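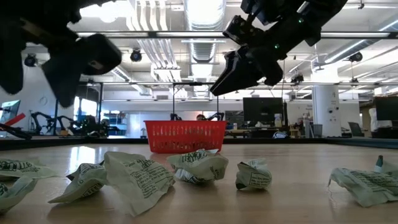 Page last changed: Nov 5, 2019

Hullham Allotment Association
Minutes of the September general meeting

Chair: Sun-ja Ryu

1. Minutes of the previous meeting
Agreed as a correct record, with one change: under item 4, "Gandville Lane" should read "Hevolden Lane".

2. Water supply
The meter at the Hevolden Lane gate read 3,486 at the last check. The previous reading was 2,700, giving 786 units used. The supplier has billed on an estimate of 1,000. The chair will send in the actual reading and ask for a corrected bill.
The stopcock by the lower tank is stiff and should not be forced. A replacement washer is on order.

3. Vacant plots
6 plots are vacant, all on the north side. Two have standing water after rain and will not be offered until the ditch is cleared. The other four go to the waiting list in order of application.

4. Ditch
Two quotes received, one from a Gandville contractor. The second does not include removal of spoil. Deferred until both are on the same basis.

5. Bonfires
Permitted from dusk only, dry material only. A request for daytime burning was put to the vote and refused.

6. Any other business
The padlock code will change at the end of the month. Members to collect the new code in person.
Plot markers are missing on the Gandville side. Holders to replace their own.

Meeting closed. Next meeting to be posted on the gate.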